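Avetti Square Folding Table, Marble-Pattern Top

Product code 293
Sold singly or as a matched pair
Sold by Prorunano

Overview

The Avetti is a low-bulk folding table with a square top and a crossed metal underframe. It is meant for rooms that have to change use during the day: a meal at noon, homework at four, clear floor by evening. One person can carry it, open it and put it away. No tools are needed at any stage.

The top is a glossy laminate printed with a stone pattern in cream, white and pale gray, crossed by veins in orange-red and rust. Under warm bulbs the lighter areas read as pink. A thin red trim runs around the edge. Pattern placement varies from one sheet to the next, so two tables ordered together will share the same coloring but the veins will not line up where they meet. We do not sort tops by vein position and cannot accept requests for a particular sheet.

Underframe

The legs are black metal, joined in an X and splayed at the floor. The feet end in black caps. Caps should be checked before first use and again each time the table has been stored for a season, as a missing cap will let the bare leg end mark a floor.
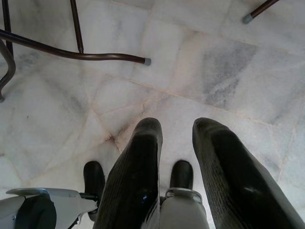 On tile and stone floors the table should stand with all its feet on a flat area. Grout lines that sit lower than the tile can catch a foot and leave the top with a slight rock. Moving the table a few inches normally cures this. On irregular slabs, lift the table to reposition it. Dragging puts a sideways load on the pivots and wears the caps on one side.

On carpet, press down once at the center of the top after opening so that the feet settle before anything is placed on it.

Opening and closing

1. Stand the folded table on its edge, legs facing you.
2. Hold the top with one hand and draw the outer pair of legs away from it.
3. Continue until the crossed frame reaches its stop.
4. Turn the table onto its feet and press lightly on opposite corners.

To close, clear the top, turn the table on its edge and reverse the steps. Keep fingers away from the crossing point of the legs. Children should not open or close the table without an adult.

Phone slot

A small dark slot is set into the top near one corner. It takes a phone or a thin tablet on its long edge – useful for recipes, calls and lessons. A black tab stands up behind the device and supports it. Phones in thick wallet cases may need to come out of the case first. The slot goes through to the underside, which means a spill near that corner will drip onto the floor.

When two tables are used side by side, decide first which corners should carry the slots. Most buyers put them at the back, away from plates and elbows. Either table can be turned to suit, as the top is square and the height is the same on all sides.

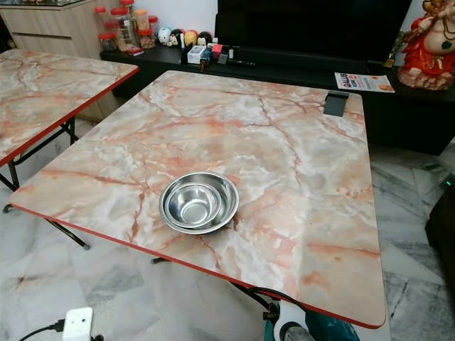

Steel bowls and plates can be set directly on the laminate. Pans straight from the stove cannot. Use a trivet under anything too hot to hold, and do not rely on a folded cloth for cast iron or pressure cookers. Heat damage appears as a dull ring and cannot be polished out.

Place heavy dishes toward the middle of the top. A full pot at one corner shifts the load outside the legs and may tip the table. Do not sit, kneel or stand on it.

Using two tables together

A pair gives a longer surface for a family meal and separates again for single use. The tables do not lock to each other. Push them together until the trims touch, and check that no cable or cloth is caught in the joint. A cloth laid across both will hide a small gap, although it also covers the slots.

For serving, we suggest keeping shared bowls on one table and cutlery on the other until people sit down. Small gaps between the tops will collect crumbs; part the tables and wipe both trims after each meal.

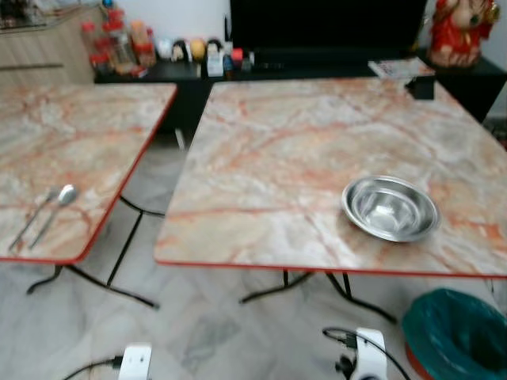 Cleaning

Wipe with a soft damp cloth and a drop of dish soap, then dry. The gloss shows streaks if soap is left on it. Turmeric, tea and beet juice should be wiped up at once, particularly along the trim, where liquid can sit against the edge. Do not use scouring pads, bleach or abrasive powder. Metal utensils will not harm the top in normal use, but it is not a cutting surface. Use a board.

The frame needs only a dry cloth. If a pivot begins to squeak, apply one drop of light machine oil and wipe off the excess before closing the table.

Storage

Store closed, on edge, in a dry place. Two tables can be kept face to face with a sheet or thin blanket between the tops. Do not lean other furniture against them. Balconies and unheated sheds are not suitable for long storage, as damp will in time lift the laminate at the trim.

In the carton

Single: one table, assembled; one care sheet.
Pair: 2 tables, assembled; one care sheet; 2 spare foot caps.

Delivery and returns

Orders ship from our Tuvthorpe warehouse. Unused tables may be returned within 30 days in the original carton. Inspect the trim at all four corners on arrival and report any damage before using the table. Replacement caps and slot tabs are available separately. The Kinsella rectangular table uses a different cap, and the two are not interchangeable.

Parts inquiries: So-yul Tak, Prorunano spares desk. Please quote the product code and state whether the table was bought singly or as a pair.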